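Equipment planning, May meeting, Flerkar room

Started at 9, Florian Pons in the chair, me (Annick Perrin) typing as fast as I could, so forgive the spelling!

First up was the finger pads. We've got 63 left in the drawer and Florian wants to order before summer. Besnard quoted us 722 dollars for a full box, shipping included, and Burer still hasn't written back (I've emailed them twice, I'll call on Saturday if I have to). I said I'd love to wait for Burer's price, but everybody else was tired of waiting, so we're going with Besnard unless Burer comes in lower by the next meeting.

Then we got onto which objects go on the Fevira list. I pushed hard for keeping the skinny upright ones, because they tell us so much about how wide the fingers need to open, and I won that one!

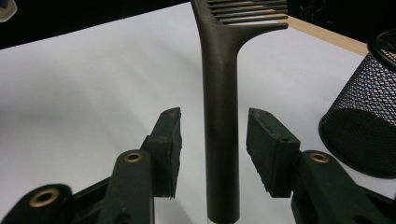
Dark brown comb, fingers still open on both sides of the handle.

Florian brought up pad wear, and he has a point: the top edge on the right one is chipped. We went back and forth on swapping pads on a schedule or just when they look bad. Settled on a schedule, with 3 spare pairs kept at each bench, and I'm adding a line for it in the budget.

The second arm got pushed to next time. Florian will bring the lease numbers, I'll bring the pad log, and somebody please bring the key to the supply cabinet.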